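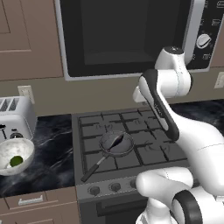
Praltville: The Complete Second Series is out on DVD at last, and if you lost a whole spring to this show like we did, you'll want it on the shelf. All 713 minutes are in the box, spread over five discs, with both reunion specials included (the second one has never been repeated on telly!). It's a proper night-in box set. A microwave mounted over the gas hob, like the one in the picture, is well placed for popcorn between episodes, and you'll need a fair bit of it once the couples move into the Gaden house and start swapping rooms.

The picture is much sharper than the streaming version – the pool party looks lovely – and the sound has been tidied up too, so you can finally hear what gets whispered at the leaving dinner. Flodier have put the episodes back in their original order, with the April special slotted in where it belongs. There's a booklet as well, with cast pages, a map of the town and a very handy guide to who was speaking to whom.
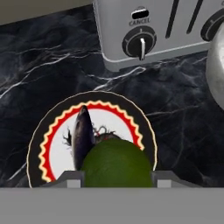
Green fruit and a silver toaster on dark marble

Extras include deleted scenes, the full audition tapes and a cast commentary on the finale, which is worth the price on its own. Subtitles are in English. Region 2. Rated 15 for strong language, mostly from the Kong twins.

Comes in a card slipcase. Series one is sold separately and the spines match – hooray!

Saturday, August 26, 2023
By the Flodier shop team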